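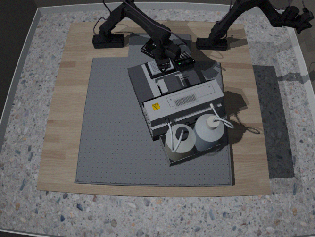
Shift Notes, Part 2
September 3, 2020

We ran a two-week trial of fixed lunch breaks at Mustemton, and I said I would write up the result. The office has 7 people on the support roster. Previously everyone ate at their desk when the queue allowed. For the trial, Brittany Doucette blocked out 12:30 to 1:15 in the shared calendar and set the phones to voicemail.

Ticket backlog at 1:15 was higher than usual on both Mondays and cleared by mid-afternoon. Average first response slipped slightly before lunch and recovered after it. I have no good measure of tiredness, so I used reopened tickets as a proxy. These fell in the second week. The sample is small and I would not lean on it.

Two complaints came in from customers, both regarding the voicemail greeting, which still gave our old hours. Cempaka Sutanto has re-recorded it.

The kitchen seats four. Staggering the break would fix that but defeats the purpose, so the meeting room is now open for eating. Please wipe the table. The trial continues until December.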